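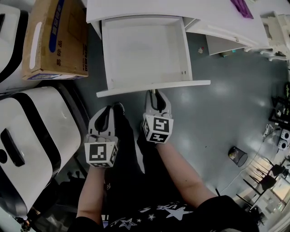 My grandmother kept a notebook for household sayings, and since I moved to Winden I keep one too, but mine is for English words that I learned wrong. The newest page is about furniture. For years I said "box" for every part of a desk or a closet that can be pulled out, because in my first language it is the same word. So an open white drawer with nothing in it was, for me, an empty box, and people looked on the floor for it. I also said "drawers" about a shirt once, which made my neighbor on Economou Street laugh for a long time, and then she explained the old meaning to me.

I have lived in this language for 5 years now. When I arrived I had a list from a course in Grikholm with the 1,000 most common words, and I believed that if I finished it, I would be ready. I finished it in June of my first year. Then I went to buy a thing for hanging a towel, and I did not have the word "hook." It was not on the list!
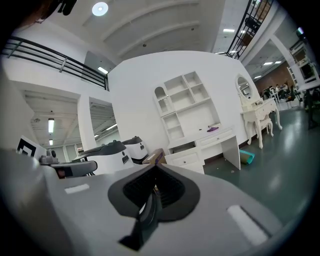

After the hook I changed my method. Now I learn the words of one room at a time, and I do not leave the room until I can name what I touch in it every day. The kitchen was the longest. I still mix "lid" and "cap," and I am not sure that "cover" is always allowed for both. The hallway was easy, only "doormat" gave me trouble, as I kept saying "foot carpet."

Small verbs are harder than things. You turn on a lamp, but you turn down a bed, and you can also turn down an invitation. I wrote 4 pages with "turn" and I have stopped there for now. "Put up with" is on its own page, with a drawing of a ladder that does not help me.

My teacher at the Erel evening school told us to read children's books. I did not want to, I was proud. Then I found a used one with the title missing and 101 pages of a goose who moves to a city, and I read it two times. From it I have "puddle," "grumpy" and "to tuck in." I used "grumpy" at the post office the next week, about myself, and the clerk agreed.

The next room is the bathroom. I already know "hook."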